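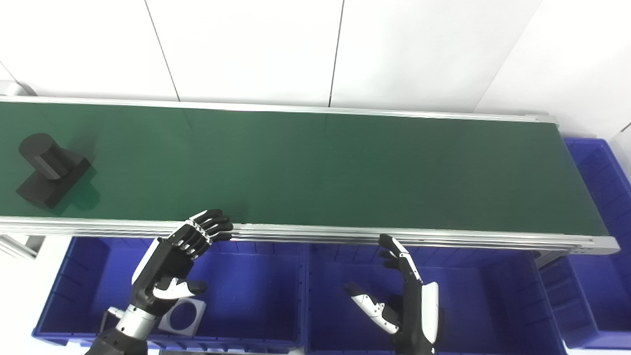 Chapter 7
Sorting Things Off a Belt

My first summer job was at Grewal, a small parts shop where Ghislain Grewal put me at the end of a conveyor and said, "Good ones in the bin, bad ones in the other bin." That was the whole training. By lunch I had put a good part in the wrong bin, and by three o'clock I couldn't have told you what a good one looked like anymore. I've been interested in sorting ever since!

Most people think of a conveyor as a way to move things. It is, of course, but for this chapter I'd like you to think of it as a very long table. Parts get put down on it, looked at, turned over and picked up again, and all of that has to happen within reach of whoever is doing the work. How wide the table is, how high its rails stand and where the bins go all decide how tiring the job will be – and how many mistakes get made.

You already know the names for the pieces from Chapter 6, so I'll only remind you of two. The belt is the surface that carries the part. The side rails are the long metal profiles on each edge, and the grooves in them are handy for bolting on guides and brackets later.

7.1 How a part sits

Before you plan a station, put one part on the belt and look at it. Take a piece with a round section joined to a flat block. Lay it so the cylinder is on its side and you have one sort of grip. Stand it on its block and you have another, with the round end up where fingers can get at it from any direction.
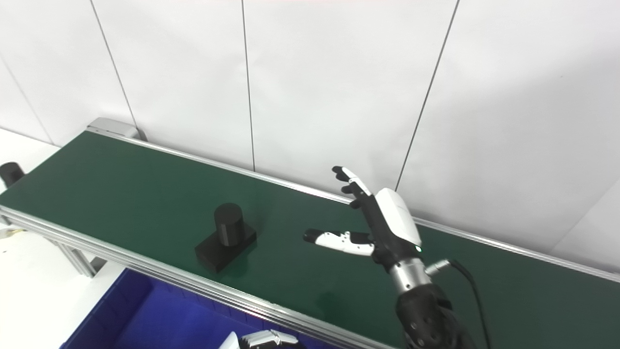
Figure 7.2 A two-part piece resting on its block, cylinder upright.

I call the way a part sits its "rest," and I'll use that word all through the chapter. Some parts have a single rest (a washer nearly always lies flat). Others have several, and the person sorting has to deal with whichever one turns up. Francine Poirier and I once spent a Thursday dropping the same bracket onto a belt 300 times and writing down how it landed. Dull work, but I'd do it again, and you'll get to try a shorter version yourself in the lab.

Color matters too. A black part on a dark green belt can be harder to read than you'd expect, especially in poor light, and its shadow may look like part of its outline. Move your lamp before you blame your eyes.

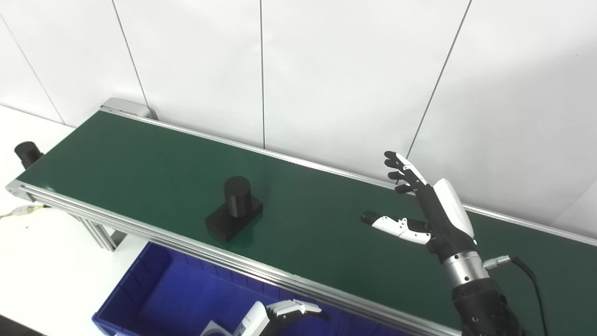
7.2 Where the bins go

Now for the bins. At Grewal mine were behind me, so every part cost me a half turn. Put them right below the near rail and the same move becomes a short reach and a drop. Reece Mellor, who shared the bench with me later on, liked his bins side by side with the fullest one closest to his strong hand, and I still set mine up that way.

Start by sketching your own station on squared paper. Draw the belt first, then the near rail, then the spot where you'd stand. Leave the bins until last and pencil them in lightly, as we're going to move them in Exercise 7.1.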